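Urkix Contributor Accounts

Urkix is hosted wiki software for organizations that publish reference material written by many people: legal information sites, clinic handbooks, member associations, town archives. The Contributor Accounts module handles sign-in, profiles, editing rights and the list of who wrote what. It is included in the Standard and Extended plans and can be added to Basic.

What contributors can do

Each contributor has one account for every wiki you run. From the Account page they can change their display name, email address, password, time zone and notification settings. A change of email address takes effect once the new address has been confirmed. Until then, notices go to the old one.

Contributors choose how they are credited. The options are full name, display name only, or organization only. The choice applies to new edits right away and to older pages after the overnight rebuild, which starts at 2 a.m. server time.

Drafts are saved to the account and can be opened from any computer. A draft that has not been touched in 8 months is moved to the archive, where an editor can restore it.

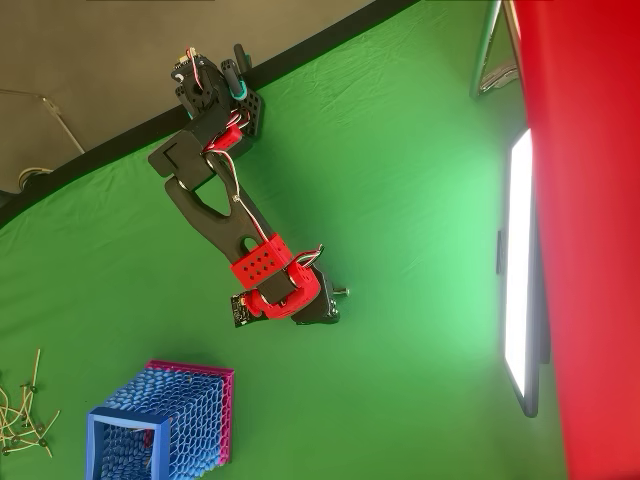 What editors can do

Editors see a contributor list with the last sign-in, the number of pages assigned and the date of the last review. The list can be sorted by any column and exported as a CSV file. Contact details are visible to editors only and do not appear on public pages or in search results.

There are 4 permission levels: Reader, Contributor, Editor and Administrator. Levels can be set for a whole wiki, a category or a single page. A person can be an Editor in one category and a Contributor everywhere else.

Review reminders go out by email. You set the interval for each category, and the reminder is sent to whoever is assigned to the page. If the page has no one assigned, the reminder goes to the category editor.

Plans and limits

Basic: no contributor accounts included. Available as an add-on.
Standard: up to 900 accounts, shared across all wikis.
Extended: no account limit, single sign-on, audit log.

Readers who do not sign in are not counted. Closed accounts are not counted either, and their edits stay in the page history under the name used at the time.

Moving from another system

We import accounts from Plolleck and from most wikis that can export a user table. Passwords are not imported. Each contributor gets an email with a link to set a new one. The Akberg association moved 818 accounts to Urkix in September and kept its page histories.

Single sign-on is set up through the Srour connector. It needs an Administrator account on both sides.

Requirements

A current web browser with cookies turned on. There is nothing to install. The editing screen works on phones, but the permissions table needs a wider display.

Related modules: Page Review, Print Export, Citation Checker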